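Jastari 家用瓶罐借阅项目 中期进展报告
提交：Stenditier 项目资助部
执笔：Serena Cirillo
报告时段：春季开工至九月

Zodwa 您好，各位同事好：

上一次给你们写信的时候，我们还在为架子要不要靠窗摆争来争去，一转眼已经是九月了。先说一句感谢的话，你们在春天答应把第二笔款子提前拨下来，那段时间我们正好要付房租押金，又要订一批带盖的收纳箱，要是再晚一个月，整个进度都得往后推。Zodwa 在电话里叮嘱我报告别写得太像报表，多讲讲屋子里究竟在做什么，我就照着这个意思来写，写得啰嗦的地方请多包涵。数字和账目放在后半部分，着急看钱的同事可以直接翻过去。

一、项目现在是什么样子

为了让没有来过的同事也能看懂，我把项目重新讲一遍。Jastari 做的是一个小小的“瓶罐借阅室”，收的全是家里日常用的瓶子、罐子、壶和它们的盖子，洗干净、编上号、配一张说明卡，借给需要练手的人，也借给教他们的人。来借的人里面，有手腕做过手术正在恢复的，有关节疼了很多年的，有照顾老人的家属，也有几位教康复课的老师。医院里练手用的橡皮泥和弹力球当然很好，可是有位阿姨第一次来的时候跟我讲，她在家里最怕的是厨房水槽底下那一排瓶子，每一个盖子的脾气都不一样，橡皮泥捏得再好也拿它们没办法。这句话我一直记着，后来写申请书的时候也写进去了，你们应该还有印象。

借阅室设在 Ukon 活动中心二楼靠里的那一间。屋子不大，窗户朝北，光线柔和，缺点是到了下午四点以后就得开灯。靠墙是两排开放式的架子，中间是工作台，台面是绿色的。选绿色纯粹是运气，中心库房里正好有这么一张，我们搬上来以后发现白的、透明的、橙的、蓝的东西放在上面都看得很清楚，连透明的小盖子都不容易找丢，于是就一直用到现在。几位视力不太好的借阅者也说喜欢这个台面，说东西放上去“有边”。原来申请书里列了一项购置桌面衬垫的费用，这笔钱就省下来了，我在账目那一节会再提。

二、这半年收了些什么

申请书里定的目标是年底之前收齐400件可以外借的容器，每一件都要有完整的盖子，没有裂口，没有残留，摸上去不扎手。到写这份报告为止，架子上的东西已经超过了一半，剩下的还在清洗和登记。我不想在这里报一个漂亮的数目，登记本还没有跟架子核对完，等核对完了我会单独发一份清单过去。

收东西这件事比我们预想的顺利，顺利得有时候让人发愁。春天我们在楼下贴了一张告示，请大家把家里用完的瓶子冲一冲带过来，盖子一定要留着。头两个星期来的大多是矿泉水瓶，一袋一袋地来，我们收也不是，不收也不是。后来改了告示，写明了最想要的几样：有按压头的，有翻盖的，有要一边按一边转才能打开的，有外面还罩着一层的，瓶身带腰的，瓶身特别粗、一只手握不过来的。这一改，送来的东西马上就有意思多了。有位先生带来一整套叠在一起的调料罐，罐盖是往里扣的；还有人送来一只很老的药膏罐，螺纹已经磨平了，拧的时候会打滑，这种“坏”的东西其实很有教学价值，我们单独给它留了一格。

玻璃的我们收得很少。开始的时候来者不拒，后来有一只果酱瓶在清洗时磕了口，虽然没有伤到人，我们还是坐下来重新商量了规矩，决定玻璃容器只留在屋里用，不外借，放在最下面一层，垫上毛毡。这一条已经补写进了借阅须知。

三、怎么分类，改了几次

分类是我们吵得最多的一件事，也是我觉得最值得写的一件事。

最早的时候按用途分，厨房的放一堆，浴室的放一堆，打扫用的放一堆。听上去合情合理，真正用起来却很别扭。来借的人一般不会说“我想借一个浴室的瓶子”，她会说“我捏不住细的”，或者“要两只手配合的我都不行”。用途这个分法帮不上她。而且标签一旦被水泡过，或者撕掉了一半，谁也说不清里面原来装的是什么，登记的人只好猜，猜错了又要改。

第二次改成按大小分，用了一个夏天，比第一次好一些，500毫升上下的放中间一层，正好是站着伸手能拿到的高度，小的在上，大的在下。这一层现在还保留着这个习惯。可是大小相近的瓶子，开法可以完全两样，借回去以后还是会有人打电话来说打不开。

现在用的是第三种分法，按手要做的动作来分，一共8组，每组一个颜色的箱子：单纯拧的，按着拧的，捏着拧的，往上掀的，往下压的，往外拔的，带外罩的，还有一组叫“说不清”。最后这一组是我坚持要留的。总有一些东西放在哪里都不太合适，与其硬塞进去让别人找不到，不如老老实实给它们一个地方。借阅者里有几位年轻人特别喜欢翻这一箱，说像翻抽屉。

分类改完以后，每件东西都要重新过一遍手：先看瓶身怎么拿，再看盖子怎么碰，最后才决定放进哪一箱。瓶身怎么拿这一点，我们以前是忽略的。大家都盯着盖子，忘了另一只手也在使劲。瓶身有没有腰，肩膀是圆的还是方的，表面滑不滑，底下宽不宽，这些都会影响拧的那只手能不能借上力。现在说明卡上专门加了一栏写“扶瓶子的手”，写的人一开始嫌麻烦，写着写着反倒写得比盖子那一栏还长。

带外罩的那一箱是最近才充实起来的，也是我个人最偏爱的一箱。所谓外罩，就是瓶盖外面还套着、扣着或者围着一层别的东西，有透明的，有不透明的，有的像一只小杯子，有的只是一圈。对手指来说，多一层就多一个要不要碰它、从哪里碰它的问题。箱子里有一只橙色的瓶子，肩膀鼓鼓的，中间略收，下面又宽开，侧面包着一张蓝、白、带点红的标签，瓶口那里是一层透明的罩子，隔着它能看到里面橙色的部件。登记的时候大家围着它讨论了好一会儿，为的是说明卡上该把哪里写成“下手的地方”：靠下一点有一圈细细的竖纹，再往上是透明罩子一个面一个面的边，顶上则是平的，有一圈套一圈的凸纹。
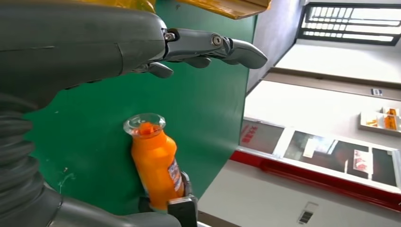

绿色台面上的橙色瓶子
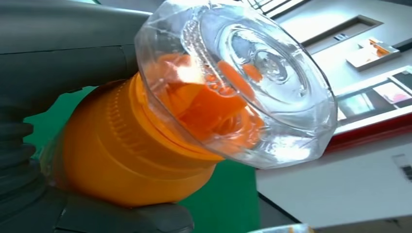 最后说明卡上写了两个位置，竖纹一个，罩子边上一个，让借的人自己去试，觉得哪里稳就从哪里开始。这个写法后来推广到了整箱。以前我们写卡片，总想替别人找出一个“正确”的握法，写得斩钉截铁，可是每个人的手都不一样，有人拇指没有力气，有人偏偏只有拇指有力气。教康复课的老师看了新卡片以后建议，把两个位置用凸点标出来，贴在卡片边上，眼睛不好的人摸一下也能明白。我们已经试做了一小批，效果如何还要再看，胶水的问题还没有完全解决，有几个点摸着摸着就掉了。

四、清洗和检查

这一节可能有些枯燥，不过去年评审的时候有同事专门问过卫生的问题，我还是详细写一写。

每件东西进门以后先放在门口的蓝筐里，不上架，也不上工作台。清洗安排在上午，用中心一楼的水槽，温水加普通洗洁精，泡过以后用长柄刷刷内壁，盖子能拆的全部拆开，拆不开的用细刷子沿着缝走一遍。外罩和瓶口之间那道缝最容易藏东西，我们为此专门买了一套清洁奶瓶嘴用的小刷子，非常好用，推荐给任何要做类似事情的人。冲干净之后倒扣在架子上晾，至少隔一夜。原来试过用风扇吹，结果小盖子被吹得满地跑，后来就不用了。

晾干之后是检查。检查的人用指腹沿着瓶口转一圈，再沿着盖子边缘转一圈，碰到毛刺就用细砂纸打一下，打不平的放弃。然后空着手开合五次，动作要慢，听声音，看有没有卡住的地方。开合五次这个数是大家商量出来的，三次太少，十次又没有人坚持得下来。

装过气味很重或者说不清内容物的容器，原则上不收。有时候送来的人很热情，说家里洗了好几遍了，我们还是会客客气气地请她带回去，或者直接放进楼下的回收桶。这件事上我们得罪过一两位邻居，后来送了两盆薄荷过去，算是和好了。

瓶子里要不要装水，这是另一个问题。空瓶子轻，一拧就跟着转，和家里的情形差得很远；装满了又太重，对刚开始练的人不公平。目前的办法是外借时都是空的，卡片上建议借阅者回家后自己加水，从少到多。屋里练习的时候，由带练的人按情况来加。有一位老师提议用大米代替水，说洒了好收拾，我们试过一次，确实好收拾，可是米在瓶子里沙沙响，旁边的人都忍不住要去摇，整堂课变成了打击乐，笑成一团。练习没怎么做，气氛倒是好极了。

五、说明卡

说明卡是今年花力气最多的部分。预算里列了1000张空白卡，厚纸，圆角，一面横线一面空白。印厂是 Agbenyega，离活动中心很近，走路就能过去取，这一点在下雨天特别可贵。第一批样张的纸偏薄，湿手一拿就软，我们退回去请他们换了厚一些的，工期因此拖了一阵，费用没有增加，他们那边的态度一直很好。

卡片上现在有这些栏目：编号，动作组，拿瓶子的手怎么放，开盖子的手怎么放，第一次试的时候可能会在哪里停住，以及最下面一行留给借阅者自己写。最后这一行原本只是为了填满版面，没想到成了大家最爱看的地方。有人写“垫一块湿抹布就好了”，有人写“早上不行，下午可以”，有人只画了一个笑脸。还有一张写着“给我妈试过，她比我开得快”。还回来的卡片我们都留着，写满了就誊一张新的，旧的夹在登记本后面。

语言方面，我们坚持写短句，能用动词就不用名词。比如“罩子捏住往上提”，不写“外罩提拉操作”。有几张卡片是最早按公文口气写的，现在读起来自己都脸红，正在一张一张换掉。字号也加大了，代价是每张能写的内容少了，有两三件特别复杂的容器不得不用两张卡。

六、借出去和还回来

借阅从初夏开始，一次最多借四件，期限三个星期，可以续。每次外借都用布袋装，袋口是抽绳的，有人提醒我们抽绳对手不方便的人也是一道难关，这话讲得对，下一批布袋打算改成宽提手、敞口的。

还回来的情况总的来说令人安慰。多数按时，少数晚几天，晚还的人往往会多说几句不好意思，然后站在架子前面又挑半天。丢失的主要是小盖子，瓶子回来了，盖子留在了谁家的沙发缝里。我们对这类情况不收赔偿，只请对方再找一找，实在找不到就把瓶子移到“配对盒”里，等着哪天碰上合适的盖子。说来有趣，真的配上过几只，螺纹严丝合缝，颜色却完全不搭，绿瓶子顶着红盖子，借的人反而多。

有一件事我想如实报告：借出去的东西集中在“单纯拧的”和“往上掀的”两组，“按着拧的”和“带外罩的”借得少。一开始我以为是大家不需要，后来陪着几位借阅者在架子前站了几个上午，才慢慢明白，她们是看着觉得麻烦，怕借回去开不了，心里不舒服。所以现在我们调整了做法，这两组的东西先在屋里一起试，试过一次再决定借不借。工作台旁边加了三把带扶手的椅子，坐着试，不赶时间，带练的人在旁边倒杯茶，聊聊天。这个改动没有花什么钱，椅子是中心借给我们的，茶叶是我从家里带的。

也有意料之外的用法。有两位陶艺老师来借过瓶身，说想研究腰线；一个小学的班级来参观过一次，孩子们对“说不清”那一箱最有兴趣，走的时候还争着给其中几件起名字。这些都不在申请书的范围之内，我们没有为此另外安排人手，只是顺便接待，写在这里供你们了解。

七、遇到的困难

第一是地方不够。开放式架子看着敞亮，可是每一箱都在长大，尤其是大容器那一层，已经开始往地上摆了。走道必须留够轮椅转身的宽度，这一点我们不肯让步，所以只能从架子上想办法。现在考虑的方案是把备份件装箱移到走廊尽头的储物间，架子上每种只留一件。中心原则上同意了，钥匙的问题还在商量。

第二是人手集中在上午。清洗和登记都在上午做，到了下午，来借东西的人多起来，屋里却常常只剩一个人，又要登记又要带练，难免照顾不过来。有一次我一边接电话一边给人找盖子，把两张卡片装反了，第二天才发现，好在借的人自己也看出来了，还打电话来提醒我。秋天我们打算把登记挪一部分到下午，边登记边接待，看看能不能匀开。

第三是编号。原来的编号写在不干胶上，贴在瓶底，洗过几次就卷边，有些连字都糊了。换成油性笔直接写，透明的瓶子又显得脏。最近在试一种系在瓶颈上的小布条，写上编号，不影响手握，也不怕水。问题是有些瓶子的颈太短，布条系不住，带外罩的那几件更是没有地方可系，目前只好仍旧写在底下。如果你们资助的其他项目有现成的好办法，请一定告诉我们，我们很愿意去取经。

第四，也是我最想请你们理解的一点，是效果怎么说明。申请书里我们写了要记录借阅者的变化，真正做起来才知道这件事急不得。有的人借了两次就不来了，可能是好了，也可能是忘了，我们不方便追着问。来得勤的人当中，有人说现在可以自己开酱油瓶了，我们听了当然高兴，但是她同时也在医院做治疗，功劳不能算在几个瓶子头上。我的想法是年底做一轮简短的谈话，请愿意的人来坐一坐，说说哪一件最有用、哪一件最讨厌，把原话记下来，附在总结报告里。要是你们觉得需要更正式的问卷，请尽早说，我们好安排。

八、经费使用

总体上，支出与预算基本相符，没有需要追加的项目。

场地与押金：按合同支付，押金单据已经寄给你们。
收纳箱与架子：略低于预算，架子里有一组是二手的，擦洗之后很结实。
清洗用品：略高于预算，高出的部分主要是刷子，损耗比想象的快。
说明卡：按 Agbenyega 的报价结算，换纸未加价。
桌面衬垫：未使用，台面合用，不再购置。
布袋：已付第一批，第二批等新样式定下来再付。
茶水与杂项：很少，未单独报销。

衬垫那一笔没有用掉的钱，我想申请转到布袋和凸点材料上。凸点的胶水要是解决得好，明年可以给所有卡片都加上，这对我们来说是一件很实在的事。申请转用的表格我填了一半，有两栏不太明白，附在邮件里了，麻烦 Zodwa 帮忙看一眼。

九、接下来到年底的安排

先把登记本和架子核对完，给你们发清单。核对的时候打算顺便把每一件的颜色、瓶身形状和盖子外面有没有罩都补记齐全，以前登记得太简单，“橙色瓶一只”这样的条目有好几条，自己人都分不清是哪一只。

接着是补齐短缺的几组。“往外拔的”目前最少，市面上也确实不多见，告示会再换一版。如果办公室里哪位同事家中正好有用完的、带塞子的瓶子，请洗一洗给我们寄来，运费我们出，盖子和塞子千万别丢。

秋天中间有一次开放日，上午开门，下午五点收。准备摆三张桌子，一张放清洗的工具，让大家看看东西是怎么进来的；一张放8组里面各挑出来的一两件，谁都可以坐下来试；还有一张放卡片，请来的人在最下面一行随便写点什么。很希望 Zodwa 和其他同事能来，不用带什么，来坐一会儿就好。中心楼下的停车位要提前说，只有两个，我可以帮你们留。

再往后就是年底的谈话和总结报告。总结报告的格式还是沿用这一份可以吗？要是需要另外的模板，请在十一月之前发给我，我写东西慢，改起来更慢。

附在邮件里的还有：借阅须知修订版，说明卡样张两张（一张新的，一张旧的，方便对照），以及转用经费的那张填了一半的表格。押金单据如果还没收到，请告诉我，我这里留了复印件。

祝一切都好。

Serena Cirillo
Jastari 家用瓶罐借阅项目
Ukon 活动中心二楼

又及：上次您问起那只螺纹磨平的老药膏罐，还在，没有借出去过，倒是几乎每个来的人都要拿起来拧一拧。卡片最下面那一行已经写满两张了。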